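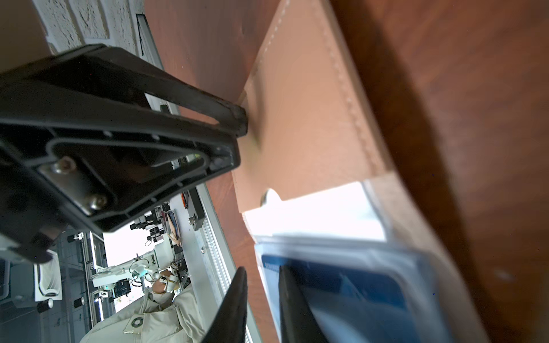

Choosing and Reviewing Automation Products
Handout 4: the Talteo two-arm bench
Course tutor: Mei Schumacher
Issued 9/10/21

What this handout covers

Last week we looked at single-arm kits and how to read a data sheet. This week the product is a two-arm bench, the Talteo, sold by Hollenstein as a kit or as a rented service. The task we use to judge it is sorting cards: the arms take plastic cards out of a wallet or card holder and put them in bins.

Read the handout before the seminar and bring your marked-up copy of the review sheet. Anyone who missed Handout 3 should get the section on grippers from the course shelf first, as the terms are used again here without being explained.

1. What is on offer

The Talteo comes in two forms.

The kit is the rail, two arms, two grippers, two wrist cameras, the mounting plates and the control software. The buyer provides the table, the walls and the lighting. Assembly is by the buyer, with a printed guide.

The service is the same hardware, put together and set up by Hollenstein on the customer's site, with a support contract. Under the service the customer also gets a set of ready-made routines, and card sorting is one of them.

Both forms use the same arms. The difference in price is mostly labour, and you should keep this in mind when you compare the two in the exercise at the end.

2. Why cards are a fair test

Cards are thin, stiff and slippery. They sit close against the thing that holds them, so there is very little for a gripper to get hold of. A sleeve may hold the card tightly at one end and loosely at the other. Clear plastic is also a problem for cameras: it reflects light, and the edge of a sleeve can look the same as the edge of a card.

A wallet makes this harder. It bends when it is pushed, it slides on a smooth table, and it does not lie the same way twice. A person deals with this by holding the wallet in one hand and pulling with the other. A one-armed kit needs a clamp or a jig to do the same job.
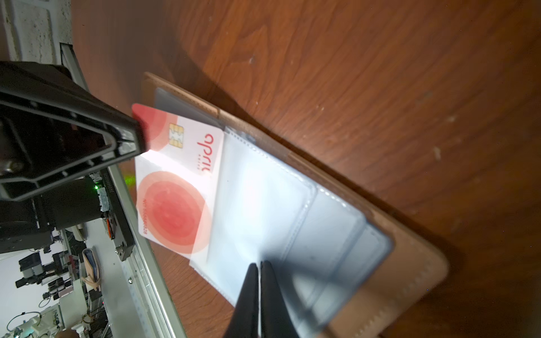
For these reasons a supplier's figures for moving blocks or boxes say little about how a product will do with cards. When a brochure gives one speed for "small items", ask which items. The Talteo brochure gives 400 items an hour and does not say what they were.

3. Parts worth looking at closely

Grippers. Each has two black fingers. For card work the important points are how thin the fingers are at the tip, how well the two tips meet, and how much force can be set in the software. The Talteo allows 8 force settings. The kit guide lists them by number only, with no units, and this should go in your review as a fault.

Wrist cameras. A camera at the wrist moves with the gripper and gives a close view of the pick. Part of that view is always taken up by the gripper itself. In normal use a fixed camera is added to show the whole table. Hollenstein sells one as an extra with the kit and includes it with the service.

Cables. Check where they run when the arm is folded as well as when it is stretched out. A loop that is clear of everything in one pose may catch in another. Look for ties, and for any place where a cable crosses the table.

Rail. Both arms bolt to one aluminium rail along the front of the table. The spacing can be changed, but any change means the arms must be calibrated again. Elfriede Berchtold, who will take the second half of the seminar, has asked that you read pages 11 to 14 of the guide on this point.

4. Setting up a card-sorting job

The steps below follow the service manual. The kit guide has the same steps in a different order.

Step 1. Fix the table and the rail. Check that neither moves when an arm is driven at full speed.

Step 2. Place the bins where both arms can reach them. They should stand side by side, towards the back, with the space in front left free for handing over.

Step 3. Tell the software what each bin is for. The bins can differ in colour, and it helps if they do, but the software goes by position.

Step 4. Lay the wallet or holder open, with the sleeves facing up.
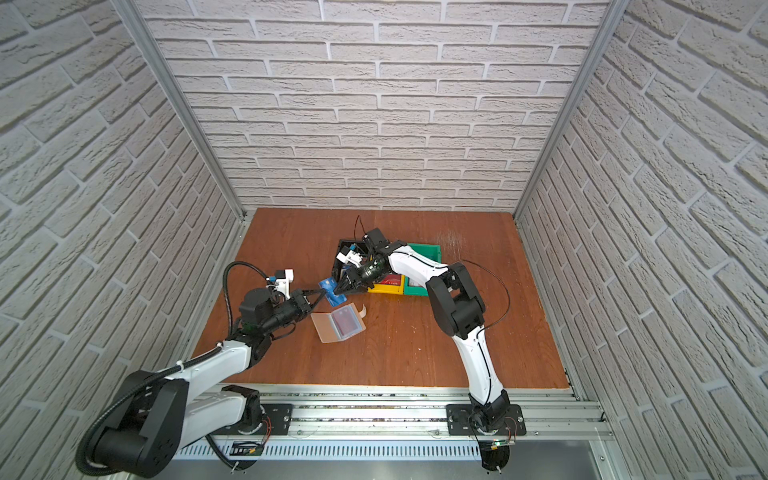
Step 5. Run the routine at the slow setting and watch the whole cycle with a hand near the stop button. Look at both arms. Most people watch the one holding the card and miss what the other is doing.

Step 6. Write down every stop, with the reason shown on the screen and the reason you think is the real one. They are often different. "Target lost" can mean glare, a moved wallet or a camera knocked out of line.

Step 7. If a card has to be turned, use the hand-over routine. One arm holds the card just above the table and the other comes down to take it. The two grippers have to come close together without touching, and this is where poor calibration shows up first.

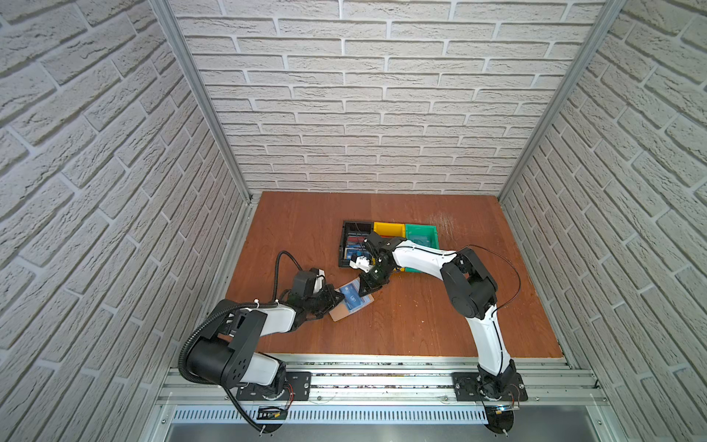
5. Points from the Flungate trial

Flungate is a small firm that checks returned cards and passes. It rented a Talteo bench from March and has let us use its log. The main points are given here in short form.

The trial used 500 cards in the first run and 800 in the second. Between the two runs the lighting was changed and the force setting was lowered by one step. The log shows fewer dropped cards in the second run, but since two things were changed at once we cannot say which of them made the difference. Please do not write in your review that the lighting solved the problem.

Tight sleeves caused more stops than anything else. The staff got into the habit of easing the cards up by hand before starting. This time is not counted in the log.

The support line was used often in the first two weeks and hardly at all later. The staff were happy with it.

Replacement finger tips took over a month to arrive – the supplier, Rikau, makes them in batches. A spare set should be treated as part of the purchase.

6. Review sheet

Fill in each heading with two or three sentences. Give the source for every claim: brochure, guide, log or your own view.

Purpose and likely buyer
What is included and what is not
Time to set up, including calibration
Handling of thin items
Handling of soft or moving holders
Camera views and blind spots
Cables and wear
Spares and support
Kit or service: which, and for whom

7. Exercise for the seminar

A library wants to empty old membership wallets and sort the cards into three groups. It has one technician two days a week and no workshop. Decide whether it should buy the kit, rent the service or go on doing the work by hand. Doing it by hand is an acceptable answer if you can support it.

Keep your answer to one page. Work in pairs if you like, but hand in separate sheets.

Reading for next week: Handout 5, gripper wear and spare parts, sections 1 to 3 only.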